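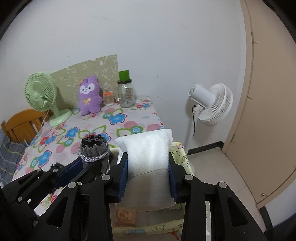

Bloc enveloppé de mousse blanche et pochette grise à cordon.

Emballage des petits objets en pochette : questions fréquentes
Mise à jour : 16 mai 2020

Quels articles sont livrés en pochette ?
Les petits articles de la gamme Tinix dont le poids ne dépasse pas 500 g. Au-delà, l'article part en boîte rigide, sans pochette.

La pochette suffit-elle comme protection ?
Non. Elle protège la surface des rayures et de la poussière. L'amortissement est assuré par une feuille de mousse d'emballage, posée en deux couches croisées. Une couche seule est admise pour les textiles.

Comment refermer la pochette ?
Froncer le haut du tissu, faire deux tours de cordon sous les fronces, puis nouer sur le côté. Un nœud placé sur la face avant laisse une empreinte dans le velours après quelques jours de transport.

Mousse ou papier ?
La mousse convient aux pièces à arêtes vives ou à finition brillante. Le papier gaufré convient au calage et aux formes irrégulières. Les deux peuvent être combinés : papier au contact, mousse à l'extérieur. 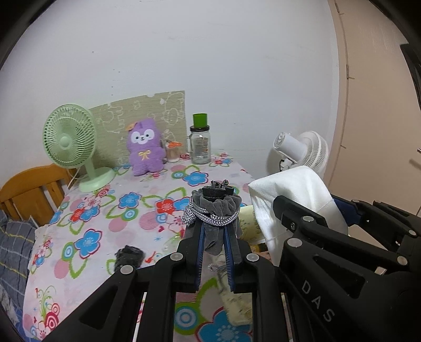 Préparation et retours

Sur quelle surface préparer l'emballage ?
Une surface plane recouverte d'un tissu propre : nappe, drap ou couverture fine. Secouer le tissu au préalable. Les cheveux et les fils adhèrent au velours et se retrouvent pris dans le cordon.

Peut-on laver la pochette ?
À la main, à l'eau froide, cordon retiré. Ne pas repasser. Le modèle Ambaye, à cordon tressé argenté, ne supporte pas l'adoucissant : le fil métallisé ternit.

Quelles sont les références des pochettes ?
Modèle gris : 798. Modèle écru : 98. Le cordon de rechange n'est pas vendu séparément.

La mousse est-elle reprise ?
Oui, au dépôt de Treltberg, à plat et sans ruban adhésif. Les feuilles froissées sont acceptées, les feuilles déchirées ne le sont pas. La reprise au dépôt de Storkamow est prévue à partir d'octobre.

Quel est le délai de retour ?
60 jours à compter de la réception. L'article doit être replacé dans sa pochette, puis dans la mousse.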